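**Posted Jan 12, 2026. Haltthorpe, upstairs office. Paid, part-time, through April.**

Haltthorpe is looking for people to do ordinary chores by hand, using grippers in place of their fingers. You would set a table, clear it again, put small objects where they belong, sort mixed parts into trays, and do it many times over. Every attempt is recorded and goes into the training set for Reler, our program for teaching machines household and shop-floor work.

The question behind Reler is a plain one: can a machine do these chores yet? Our answer at the moment is "some of them, slowly, if the room is set up the way it likes." A machine can pick up a box from a known spot all day. Ask it to pick up a key lying flat on a tabletop, or to move a vase without dragging it, and the results get uneven. A person with the same gripper, after a little practice, does both without much thought. We want recordings of that person.

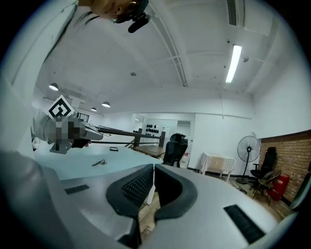 No technical background is needed. Some of our best recordings have come from people who worked in kitchens, hotels and stockrooms, and who have opinions about how a thing should be set down. If you have spent years folding, wiping, stacking or shelving for a living, please apply. If you have never been paid for any of it but keep house for a family, that counts too.

## What the work is

You work standing at a table, with one gripper in each hand. On some tasks you also wear a head camera. A session lead reads out the task, you do it, the objects get moved, and you do it again. The tasks change through the day. Current ones include:

- moving small flat items from one part of the table to another
- standing a picture frame up, laying it down, turning it over
- picking up binder clips, keys and similar hardware and dropping them in a dish
- lifting a vase and setting it down upright
- packing and unpacking a cardboard box
- handing an object from the left gripper to the right

The last one is harder than it sounds. Most people drop things for the first hour, and we keep those recordings as well. Please don't rush or try to look like a machine. Work at the speed you would work at home.

A session runs 3 hours with breaks, and you can book up to 2 sessions a week. We expect to take 20 people in this round.

## What the machines can and can't do so far

People ask about this at every interview, so we may as well put it in writing.

Flat cloth on a clear table goes fairly well. Rigid boxes go well. Anything thin, shiny or see-through goes badly, and glass is the worst of these. Cords are bad. Opening a stiff drawer works until the drawer sticks, and then the machine goes on pulling. On the shop-floor side, loading a tray with one kind of part is close to usable. Loading it with mixed parts out of a bin is a long way off, and Bakari Langat, who leads that work, will tell you so at some length.

Nothing we have could be left alone in a kitchen. We aren't going to promise a date for that. What we can say is that the tasks with a lot of good human recordings behind them are the ones that have improved, and the tasks with few recordings have mostly stayed where they were. Table work with small objects has too few, and that is why this round is nearly all table work.

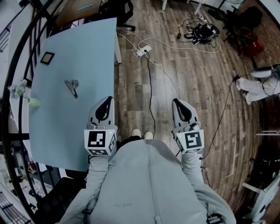
## Who can apply

- You are 18 or older and allowed to work here.
- You can stand and move around for most of a session. If you need to sit for some of it, tell us and we will set up the seated tasks.
- You have the use of both hands. Left-handed people are especially wanted — we have very few recordings from them.
- You are comfortable being recorded while you work, with your hands, your sleeves and now and then your face in view. The consent form covers this line by line. You can withdraw a session afterward by writing to us.
- You can follow spoken instructions in English or Turkish. Nurhan Kırmızıgül and Melahat Yalçınkaya run the Turkish sessions.

Glasses are fine. Long hair should be tied back if you are wearing the camera. Closed shoes, please. Avoid loose bracelets and very wide sleeves.

The office is up one flight of stairs. Akyol, on the next street, has a ground-floor room we can use for anyone who would rather not climb them, but the dates there are limited, so say so early.

## Pay

Sessions are paid at $26 an hour, breaks included. Your training session is paid at the same rate, whether or not you carry on after it. Money goes out at the end of the month. If we cancel on the day, you are still paid for one hour.

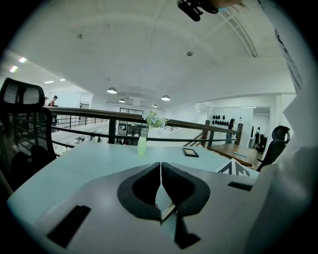

*Foneck Work & Notices — Issue 3, p. 20*

## How to apply

Write to Awuor Magesa at the Haltthorpe front desk, or leave a note there in person. We don't need a résumé. Tell us:

1. Your name and the best way to reach you.
2. What chores or hand work you do a lot of, paid or unpaid.
3. Which hand you write with.
4. Mornings or afternoons.
5. Anything about standing, stairs or eyesight we should plan for.

Awuor will call you back to fix a short visit. You'll meet a session lead, sign the form if you're happy with it, and try the grippers on a few easy objects. Bring a photo ID.

## Also open: one session lead

We need one more person to run sessions alongside Theophilus Antwi. The lead sets out the objects, reads the tasks, watches the recordings come in, and marks the ones that have to be done again. Patience matters more than a degree. You should be able to keep a tidy log and tell someone kindly that the last ten minutes didn't save. Experience in a test kitchen, a warehouse or a classroom would all be useful. Same application route; put "session lead" at the top of your note.

Applications for both roles stay open until the places are filled. Anyone who took part in an earlier round can book directly with Theophilus and does not need to apply again, though you will be asked to sign the new form.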